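Speaker notes: Budgeting for grippers before you've bought any
Fivden shop-floor meetup, 6/16/26
Slot is after the coffee break, so start loud.

Open
Hi everyone, thanks for coming back in! I love this topic and I know that's odd, it's a spreadsheet talk. Ask for hands: who has a gripper sitting in a drawer? Wait for the laughs. Mine is in a drawer too.

The quote and the real bill
Our first quote from Gatedia was $855 for the pair. Great price, I signed that afternoon. Then came the mounts, $339, which I had read as included (read the line items, please, all of them). Then fingertip pads at $39 a set, and we go through about 2 sets a month.
Pause on the pads. They are the cheapest line and the one that stopped us working.

What I put in the budget now
Hardware, mounts, spares, and somebody's hours. Hours is the big one. Whoever sets the thing up is also doing their normal job, so write their time down as a cost even if no invoice ever shows up.
Mention the Flelidano sheet, free to copy, link goes on the last slide.

Plan from the task
Next slide.

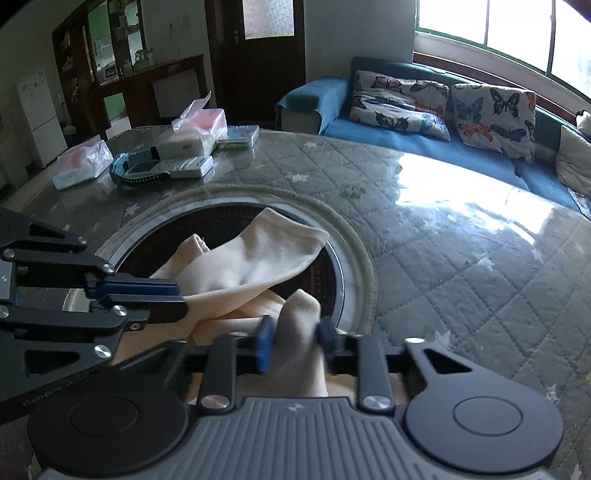
Choosing equipment gets so much easier once you've named the awkward thing you want picked up. Boxes are easy to shop for. Cloth is where I'd spend your test day, and I mean the cloth you'll really be using, hems and loose threads included. Look at how that beige piece stands up in a fold between the two fingertips, with another flap going off across the table. Ask a supplier to show you that kind of shape before you talk price. If they only demo on blocks, ask again!

Buying in stages
One unit first, second in the next quarter. We did it the other way and both sat waiting for mounts. Nedeljković leases, which is worth a call if your capital money is locked until September.
Skip the leasing table if we're running late, it's in the handout.

Questions
Someone will ask about payback. Say we're still working it out, and offer to share the sheet when we have it.
Leave the link up while people pack.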